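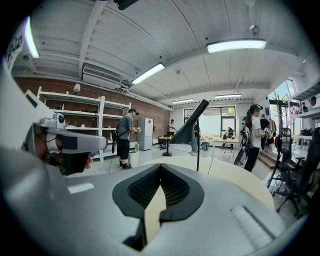
Round cream-colored tabletop

Andar Adult Basketball League
Frequently Asked Questions
Last updated 3/25/23

GENERAL

What is the Andar league?
Andar is a recreational five-on-five basketball league for adults in Parberg. Games are played indoors at the Tymoshchuk Gym. We run a regular season and a short playoff, and every team that finishes the regular season gets into the playoff.

Who can play?
Anyone 18 or older on the day of their first game. You do not have to live in Parberg. Men and women play in the same divisions.

How good do I have to be?
There are two divisions. The upper division is mostly people who played in high school or college, and the games are quick and physical. The lower division is for everybody else, including people who haven't picked up a ball in years. If you aren't sure, start in the lower one. Brock MacPherson sets the divisions and may move a team after its first two games if the scores are badly lopsided. He will call the captain before he does it.

When does the season start?
The next season opens in August. The schedule is posted once all team fees are in, so the exact dates depend partly on the captains.

SIGNING UP

How do I register a team?
The captain creates the team on Mavum, our registration site, and sends the join link to the other players. Each player has to fill in their own form and sign the waiver. A captain can't sign for someone else, even a spouse.

How much does it cost?
The team fee is $900 in the upper division and the same in the lower. It covers gym time, referees, the scorekeeper and the game ball. It does not cover shirts.

Can we pay in parts?
Yes. A $400 deposit holds your spot, and the rest is due before your first game. Teams that haven't paid in full by tip-off do not play, and the game goes down as a forfeit.

I don't have a team. Can I sign up alone?
Yes. Free agents register on Mavum for $100. Lesia Kravchuk keeps the list and matches people with teams that are short. If enough free agents sign up we put together a whole team of them. If we can't place you, you get the full amount back.

How many players can be on a roster?
Up to 12. We suggest at least eight, as people travel and get hurt. You need five to start a game, but you may finish with four if someone fouls out or leaves injured.

Can we add players after the season begins?
Until your fourth game. After that the roster is locked, including for the playoff. A player can't be on two rosters in the same division. Playing in both divisions is allowed only with an OK from Brock, and he usually says no.

What is your refund policy?
Deposits can be refunded until the schedule is posted. After that there are no team refunds. A free agent who is injured before their first game can ask for their money back by writing to the league office. We don't need a doctor's note.

RULES

Which rules do you use?
High school rules, with these changes:
Two 20-minute halves, running clock. The clock stops on whistles only in the last two minutes of the second half.
No shot clock. A referee can warn a team for stalling and then call a technical.
Each team gets two timeouts per half. They don't carry over.
Overtime is three minutes. If it is still tied, the next basket or free throw made wins.
Six personal fouls and you are out.

Is dunking allowed?
In games, yes. In warm-ups, no. Hanging on the rim is a technical unless there is a player under you. The gym charges us for rim repairs and we pass the bill to the team.

What happens with technical fouls?
Two in one game and you leave the building, not just the bench. You also sit out the next game. Four over the season and you are done until the following season. Fighting means an immediate suspension, and the length is up to Tibor Hegyi, the league director. Captains can appeal to him in writing once.

Can we play zone?
Yes, in both divisions. Full-court press is allowed all game in the upper division. In the lower division it is allowed only in the last two minutes, and a team leading by 15 or more can't press at all.

How late can we be?
There is a 10-minute grace period from the scheduled start, and the clock is already running during it. After that it's a forfeit. If both captains want to scrimmage for the rest of the slot, go ahead – the referees may or may not stay.

How are ties in the standings broken?
Head-to-head result, then point difference in games among the tied teams, then points allowed over the season. A single game counts for no more than 20 points of difference.

GAME DAY

What do we wear?
Matching shirts with numbers on the back. Tape numbers are not accepted after the second game. The home team wears light and the visiting team wears dark, so you'll need both, or a reversible. Shoes must be clean and non-marking. Please carry them in and change by the door.

Can I wear jewelry, a watch or a brace?
No jewelry and no watches, including fitness bands. Braces are fine if any hard parts are covered. Plain wedding rings can be taped.

Where do I park?
Use the lot behind the Tymoshchuk Gym. The spaces along the front belong to the dental office next door and they do tow.

Can I bring my kids?
Yes, as long as an adult who isn't playing is watching them. They can't be on the court at halftime while the other team is warming up. This comes up every season.

Is there food?
There is a water fountain and a vending machine in the hall. Food is not allowed in the gym itself. Water bottles are OK on the bench.

Do you keep stats?
The scorekeeper records points, fouls and three-pointers made. No rebounds or assists. Box scores are usually on Mavum by the next afternoon. If yours is wrong, have your captain send a correction within three days.

REFEREES AND SCOREKEEPERS

I'd like to referee. Who do I talk to?
Lev Tkachuk assigns the referees. You need a current state card, or you can shadow one of our referees for a few games and work the lower division after that. Referees can't work games in a division they play in.

How do we complain about a referee?
Captains only, by email, the day after the game or later. We won't change a result over a judgment call. If a rule was applied wrongly, say which rule and when it happened, and Lev will look into it.

Who do I contact about anything else?
Schedule changes and gym closings: Fedir Vasylenko. Free agents and roster questions: Lesia Kravchuk. Fees: reply to your Mavum receipt and it will reach the right person. For weather closings, check the Mavum home page after 4 p.m. We don't text players individually.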